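How Does a Robot Learn to Pick Up Its Stuff?

Your parents have probably asked you to clean your room more than once. They may feel you are slow to learn. They should meet a robot.

A robot starts out knowing nothing at all. It doesn't know what a floor is. It doesn't know that you walk through a door and bump into a wall. If you want it to fetch a snack, somebody has to teach it every bit of that, and the teaching takes a huge amount of practice.

Practice is a problem. Real robots are slow and cost a lot, and when they fall over, something usually snaps. Nabila Goh found this out when her team tried to teach a robot named Alby to find things on the floor. Alby managed 10 tries before lunch and spent the afternoon getting fixed.

So the team moved practice inside a computer. They built pretend rooms, with pretend walls and pretend floors, and a pretend Alby to roll through them. This is called a simulation. It's a lot like a video game, except that the player is a computer program and it never asks for a later bedtime.

Every try works the same way. An object gets dropped in a room. The program looks at a picture of the room and makes a guess about where to go. A good guess earns points. A bad guess earns none, and the program changes itself a tiny bit before trying again.

Now for the sneaky part. Suppose every practice room looked the same. The program might decide that snacks only live on gray carpet, and then a blue carpet would ruin its whole day. To stop that, Cathal McGrath wrote a tool that mixes things up. He can ask for 200 rooms and get 200 different ones, with new paint, new floors and new doors. Some of his color choices are bold. He says the robot has never complained. 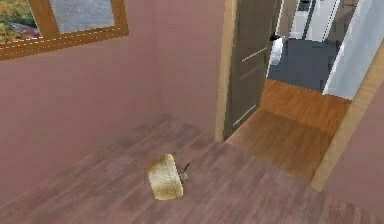
Scientists call this trick "domain randomization," a long name for "keep changing the wallpaper." After enough strange rooms, the program stops caring about the color of the walls and pays attention to the thing it's supposed to find.

Did it work? The team put the trained program into the real Alby and gave it 20 tries in a real room. The version that had practiced in mixed-up rooms found the object 17 times. The version that had practiced in just one room found it six times, and once it parked beside Nabila's shoe and waited for praise.

Finding a thing is only half the job, of course. Picking it up is next year's project, so for now Alby rolls over, stops, and looks at the mess. You may know somebody who cleans that way too.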